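Farkanel: getting the chip out without wrecking the socket
2018-01-01

Old office desktops come in by the pallet and somebody has to open them up. Farkanel, from Helley, is a rented robot arm, gripper and software package that goes after one part only. The processor. I spoke with the product lead at Helley's workshop in Sandudholm, then by phone with the floor manager at Lehner, the refurbisher that has had one on trial since October. Neither wanted to be named. Notes tidied up a little, not much.

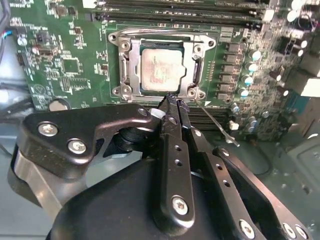
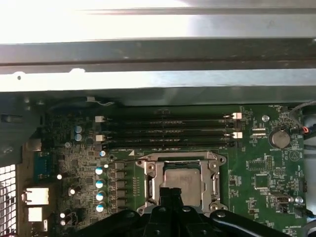
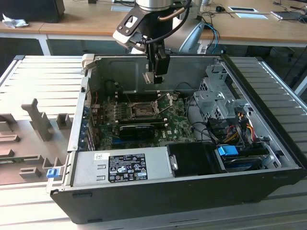
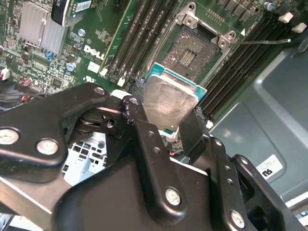
The Farkanel gripper at the motherboard of an opened desktop computer.

First question was the obvious one. Why the processor?

"It's small, it's worth money, and people damage it," the product lead said. "Or they damage what's under it. You pull a chip out at a bad angle, you drag a corner over the pins, now the board is scrap. So you saved a chip and lost a board. Good trade? Depends on the board."

The pins are in the socket on these machines, not on the chip. Very fine, bend if you look at them wrong. A person with steady hands does fine for the first hour. After lunch, less so. That's the pitch anyway.

So what does the customer do, and what does the arm do? A person still takes the side panel off and lays the tower flat. A person takes off the cooler too. Helley tried automating the cooler and gave up for now. "Every maker has its own idea of a cooler. Screws, clips, a plastic shroud, some horrible bracket. We'd have spent all our time there." After that it's the arm's job: find the socket, work the lever, open the frame, lift the chip, carry it to a tray.

The lever is apparently the hard part. Not what I would have guessed. "Everybody asks about the lifting. The lifting is fine. The lever is a bent wire under spring tension hooked under a little tab. You have to push down, then sideways, then let it come up slowly. If you let go it snaps up and hits something." They broke a lot of boards learning that. He wouldn't say how many. I asked again. "A lot."

The gripper is two narrow fingers that close on each other, with a camera on the wrist. I asked why no suction cup. Suction seems like the natural thing for a flat square of metal.

"Thermal paste. That's the whole answer. You see what's on these chips? Ten-year-old paste. The cup doesn't seal, or it seals and then it's full of paste and the next one drops. Fingers don't care." The downside being that fingers need room at the sides of the chip, and in some sockets there's barely any. On those the software is supposed to skip the machine and flag it. It does not guess, he said, and sounded pretty firm about it.

Tilt is the other thing. The chip doesn't always come up level between two fingers. I asked if that worried him. "During the lift, yes. Once it's clear, no, it can hang however it likes." There is a setting for how slow the first part of the lift goes. Customers like to turn it up. Helley would prefer they didn't.

Speed. The brochure gives 11 seconds for the lift and move to tray, and that number is doing some work, it leaves out the lever and the looking around. When I pushed he agreed the full cycle is "a good deal longer" and depends on the case. Cables are slow. If a bundle hangs over the board the arm stops and calls for a person. Would be nice to see the full cycle printed in the brochure. I told him so. He wrote it down.

On to Lehner. The floor manager there was friendlier about the machine than I expected and a lot less friendly about the paperwork.

Trial batch was 207 machines, all business desktops, mostly the same couple of models out of one office clearance. "That's the best case, I know that. Same box again and again. We gave it the easy stuff on purpose, I wanted to see it work before I gave it the junk drawer." And did it? "It did what they said. It stopped more than I wanted. But when it stopped it stopped, it didn't mangle anything and keep going."

How did the crew take it? Mixed at first, she said. The person who used to do all the chips was glad to be rid of them. Bad for the neck. Now he preps cases and sorts trays, and is the one who goes over when the light turns yellow. Which it does. Two kinds of yellow, it seems, one for "can't see the socket" and one for "can see it, don't like it," and the screen does not explain the difference very well. That was her main complaint on the software side. The second was that the tray map resets if you power down in teh middle of a batch. Helley says a fix is coming.

Lighting also. She'd put the cell near a window. Bare metal cases, sun on the metal, camera unhappy. They moved it to an inside wall and the stops went down a lot. "That should be on page one of the manual. It's in the back." I checked. It's in the back.

Putting chips in, can it do that? Helley says yes but doesn't sell it yet. The same gripper can lower a chip into an open socket, they run it in the workshop, and the product lead is visibly more excited by this than by anything in the current package. "Taking out is recycling. Putting in is testing. You could go chip after chip on one good board and know which ones work." No date. Lehner would want it, the floor manager said, "but only if they pay for the boards while it learns."

Price then. Helley rents and doesn't sell, and pricing is by volume with a monthly minimum. They wouldn't let me print the rates. The product lead did say it starts to make sense at nearly 1,000 machines a month, and below that he'd tell you to stick with hands and a good lamp. Lehner isn't at that volume every month. They are keeping it through the trial and then deciding.

What's included: arm, gripper, camera, the holding plate for the bench, software, a set of trays, a day of training. Spare fingertips too, because they wear. What isn't: bench, lighting, anyone to open the cases. Service calls are free in the first stretch and then by contract. Ask for the response time in writing. Lehner did, and recieved it on the third try.

I asked the product lead what he would fix first if he had a free month. Cables, he said. Then the yellow light. Then he thought about it and said cables again. The floor manager, same question: the tray map.

Helley does demos in Sandudholm by appointment. You can bring your own machines, and both of them said you should, the uglier the better. Bring the coolers already off.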